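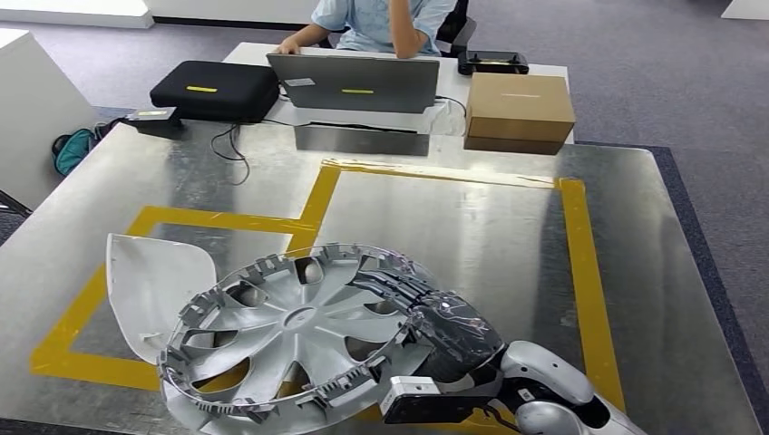
Issue 15, page 6

Fashola grasp learning kit
From the Nustum workshop, Prernarcombe

Wheel covers are lovely things to teach a robot with. They are thin, they flex, they have holes all the way through and a rim full of little clips, and a hand that closes on one in the wrong spot soon knows it! Fashola is our method for learning where to hold parts like these, and it now comes as a kit you can run on your own bench.

The idea came from Aarti Mishra and Ibsa Yilma. An operator shows the grasp, the model proposes 3 contact points of its own, and the operator keeps or rejects them. Training on a new part takes 250 demonstrations. In our July trials we got the best results when the part lay flat inside a taped work area and was put back at a fresh angle each time (Tavion Baptiste has the full write-up, including the runs that went badly).

What we love most is the second view. The small camera down by the gripper sees things the head view can't, and the two are fed to the model together. 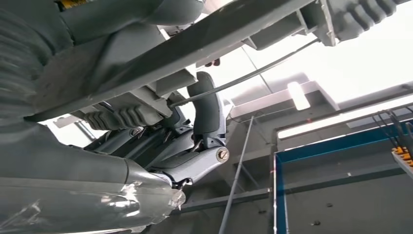

Looking up past the gripper linkage.

The kit includes the training software, the Drasanlow mounting bracket, a roll of yellow tape and the operator notes. Hands and arms are not supplied. Questions about fitting go to Alaric Calloway.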